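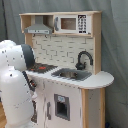
A robot arm at the toy kitchen in Katham.

The usual question about a set of robot examples is how many there are. Ours at Katham has 3,142, and I wish people would ask about the bad ones.

For two months we threw out every run where the operator missed a handle and had to try again. The clean runs looked good on paper. The trained arm then missed a handle and had no idea what to do next – it had never been shown a second try. We now keep the misses, as long as the operator recovers within 16 seconds, and we label them.

I would go further and ask operators to start from awkward positions on purpose. It is slow work and it makes the daily total look poor. I think it's worth it.

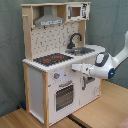 Myrto Andreadis disagrees. She told me that staged mistakes look staged, and that a model will learn the staging. Her group in Baltness keeps only the misses that come up by themselves. She may be right about eight runs in a row by a tired operator. I'd still rather have them, with a label, than a folder of perfect ones.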